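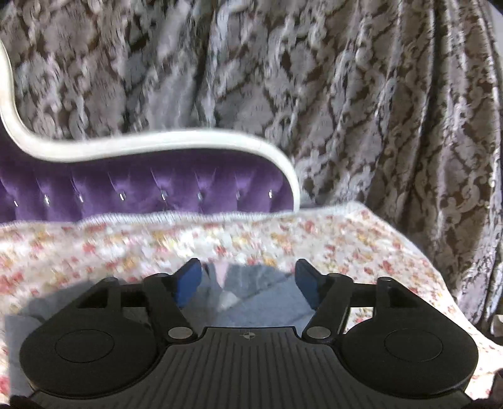
Gripper with two black jointed fingers, tips apart.

Home | Guides | Reading Groups | Contact

How to Take Notes on a Political Memoir

Read the first chapter without a pen. Then go back to page one and start a sheet with three columns: date, place, person. Memoirs jump around, and by chapter four you will want a timeline.

Mark each claim as one of two kinds. Use S for things the author saw, and H for things the author heard from someone else. Taras Didenko, who runs our Friday group, adds a question mark when he can't tell.

Work in sessions of 45 minutes. Stop at the end of a chapter if you can, and write two sentences on what changed for the author.

Look up place names as you go. Older spellings may not match a current map, so write both down.

When you finish, pick one event and find a second account of it. A newspaper from the same month is usually enough. Note where the two differ, with page numbers. Don't try to settle it yet.

Keep the sheets in the back of the book. If it's a library copy, use a folder.

Related guides
Reading Letters and Diaries
Making a Family Tree for a Long Biography
Halyna Kravets on Translated Memoirs
11 Questions for a Reading Group

This site uses cookies. Accept | Settings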